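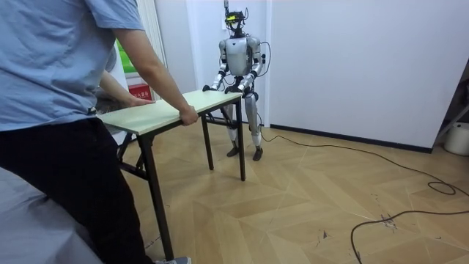 Tuesday, shared carry, Korkevby method. Spent the morning trying to talk myself into the intent estimator and I'm still not there. The claim in the Chae draft is that the robot works out where its human partner wants to go from the wrist forces alone, before there's much motion to go on. My trouble is that a table tells you an awful lot for free. With the robot's hands on the far end and people on the other, any push down the long side goes straight into both wrists, and a dumb compliance controller would follow it too. I'd like to see the two compared on the same moves before anyone writes the word "intent" again.

The headline number is 563 good predictions out of 1211 windows. Chibuzor says that's fine because the baseline is one in four. I say the baseline is whatever you get by guessing "same direction as the last window", and we haven't run that. People don't change their minds much halfway through moving a table. If the persistence guess lands anywhere near the same score we have a very expensive way of assuming nothing changed.

Also the windows overlap. Neighbouring ones share most of their samples, so 1211 is a flattering way to count them. Soon-im agrees with me on this one but wants to keep the overlap for training and only thin out the test set. Fair enough.

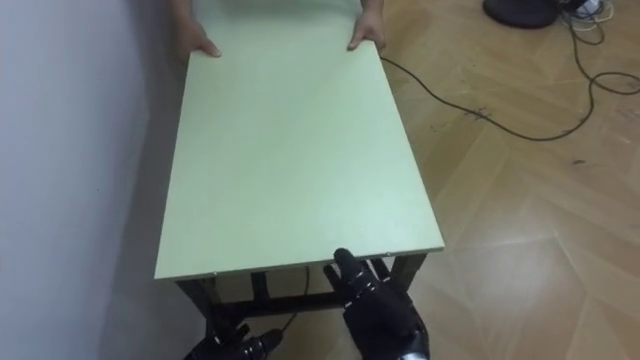 Head view, both robot hands at the near edge, partner's hands on the far one.

Second gripe is the head view. The draft says vision adds nothing once you have force, so they dropped it. Maybe. But from up there you mostly get the partner's hands and the top of the board, with the rest of the person out of view, so of course it adds nothing. You can't test whether body lean is a useful cue with a view that leaves out the body. What they've shown is that this view at this head pitch doesn't help, and the sentence should be cut back to that.

Chibuzor wants to pitch the head up for the next block. Worry is we then lose the near edge and our own fingers, and the grasp check leans on both.

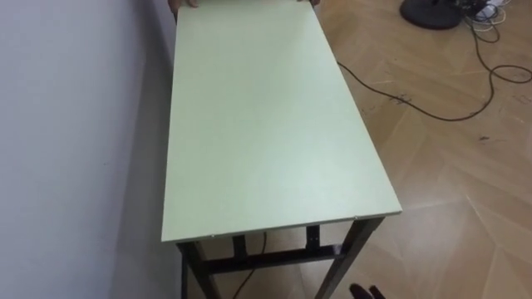 Grasp check is the other thing bugging me. It puts out one yes/no per hand, and the log doesn't keep the score behind it, so I can't tell a firm yes from a coin toss. Asked for the raw value to be written out. Small change, should have been in from the start.

Latency: the Sornthorpe people quote up to 10 ms from wrist sensor to prediction. I don't believe it includes the filter. Need to time it end to end on our own clock.

To do
- persistence baseline, same windows
- plain compliance run, same moves, same partners
- test set without overlap
- log raw grasp score
- ask Festbridge for their labelling notes; 9 of the turn labels look to me like they start before the force does, and that would hand the estimator the answer

Soon-im has the baseline script half done. Leaving the draft alone until I've seen what it says.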